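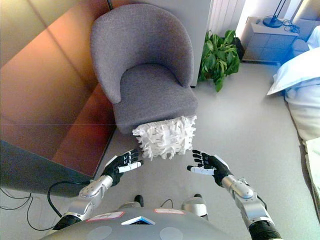
Harriet Kincaid writes that her agar plates kept fogging up until she started storing them lid side down, and she wishes she had tried it back in April. Thank you, Harriet! I do the same with mine, and I let the poured plates set with their lids on before I flip them, so that nothing drifts in from the kitchen.

Now, if you are growing yeast at home, please give it its own corner. I keep a separate pan, a separate sponge and a separate set of spoons, all marked with a dab of nail polish – red, as that was what I had in the drawer – and none of it ever goes back in with the dinner things.

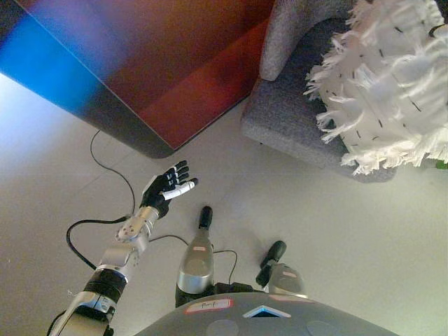

Open hand, thumb out, above the tile.

For a small batch of plates I stir 8 grams of agar and 5 grams of malt extract into half a liter of water, and the pressure cooker does the rest. Leave plenty of room in the bottle, as it does love to boil over.
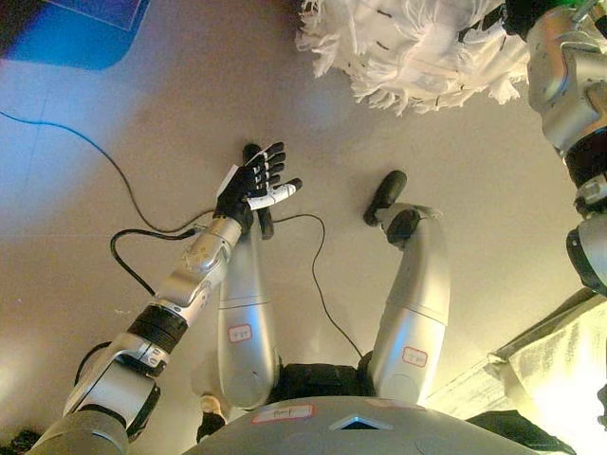

Once the bottle is cool enough to hold, pour quickly and write the date on the bottom of each dish, never the lid. Lids get swapped, I promise you. Old plates go back through the pressure cooker before they go in the trash.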